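Frequently Asked Questions: Working Safely and Tidily Around the Two-Armed Robots at Himcombe

Welcome, and thanks for reading this before your first session instead of after it! We wrote these answers up in May, when we realised we were giving the same ones over and over at the door. If yours isn't covered, Saskia Treloar looks after the floor rules and is happy to be asked anything, however small it seems.

Who are these rules for?

Everyone who operates, resets or stands near one of the tabletop robots. That includes students, visitors from Plolora who come across on Wednesday, and people who have been doing this for years and are quite sure they know it all already (we say that with affection, and a few of us are in that group). They are our house rules. They sit on top of the site safety induction, so you'll need to have done that as well.

Do I need training before I touch anything?

Yes. The induction takes 40 minutes, and after that you'll do 3 supervised sessions with somebody who is already signed off. Most people find the first one a bit nerve-racking and the third one a bit dull, and that's about how it should go. If you'd like an extra supervised session, just say so. It doesn't go on any record and it won't hold up your sign-off.

Where should I stand while the arms are moving?

Outside the taped line, with the stop button in reach of your hand. Please test that by reaching for it, as we're all a bit optimistic about how long our arms are. Only one person holds the button at a time. When you hand it over, say so out loud and wait until the other person answers you.

Can I reach in to straighten something that has tipped over?

Not while the arms are live, no. We know how tempting it is when a mug has rolled onto its side and you could fix it in half a second. Press stop, wait for the status light to go steady, call "hands in", and then go ahead. Call "hands out" when you've finished. If the robot is part-way through an attempt and the object is safe where it lies, it's often kinder to everybody's data to let the attempt finish and add a note to the log.

What am I allowed to put on the table?

Ordinary household things are what we want: mugs, bowls, bottles, kitchen utensils, toothbrushes and so on. A mixed table is far more useful to us than a neat one, so please don't line everything up in rows. Things can lie down, lean or point whichever way they like.
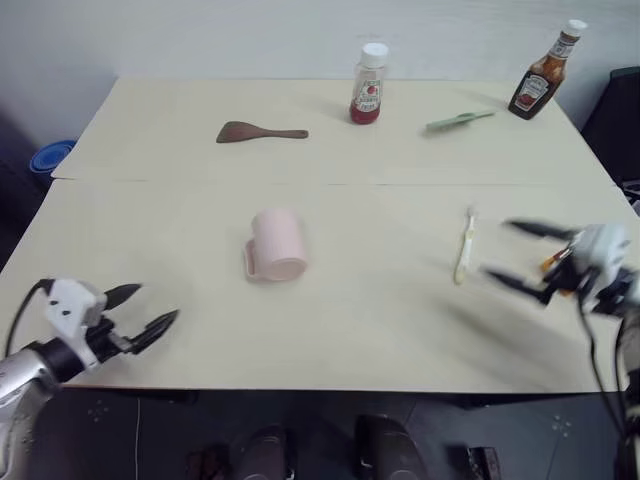 We do ask that nothing on the table weighs more than you'd be comfortable dropping on your own foot, and that you leave out glass, blades, aerosols and anything with a loose battery. Ceramic is fine, but check it for chips first and run a finger (gently!) around the rim. A chipped mug goes in the hard waste bin, even if it's everyone's favourite colour.

What about food containers and bottles with something in them?

Sauce bottles and the like are allowed so long as the cap is done up firmly. Give each one a squeeze over the sink before it goes out. Salvador Bastos once spent most of an afternoon cleaning tomato out of a gripper joint and would rather not do it again. Anything that has been on the table is a lab object from then on and must never go back to the lunchroom, no matter how full it still is. The same applies to cutlery, and very much to toothbrushes.

How should the tables be set up?

If you're using two panels pushed together, run your palm across the join before you start. A small step in height is fine for most tasks, but it can catch a flat object being dragged, so write it on the setup sheet. The person reading your log next month will be grateful. Please don't pack the join with folded paper. It works its way out.

Is there anything to check on the arms themselves?

Yes, and it's on the Derkier card clipped beside each station. There are 14 items on it and you'll get quick at them. The ones people skip are the cables, so be patient with those: each should have enough slack for the wrist to turn fully, without a loop that could hook something off the table. Look at the fingertips as well, and report any that are bent or worn.

How long can one session run?

We like a proper break after some 32 attempts, whether or not you feel tired. Attention slips well before you notice it slipping. Have a cuppa, look out a window, and swap the objects over when you come back.

Something went wrong but no one was hurt. Do I still report it?

Please do. Use the Dambrauskienė form, the short one, which lives in the tray by the door. Near misses have changed more of these rules than anything else has, and you won't be in trouble for filling one in.

Who packs up?

Whoever ran the last session. Park the arms, switch off at the wall, and return the objects to their tubs. Wipe the table down with the mild cleaner and leave the spray bottle under the sink, with its nozzle turned to off.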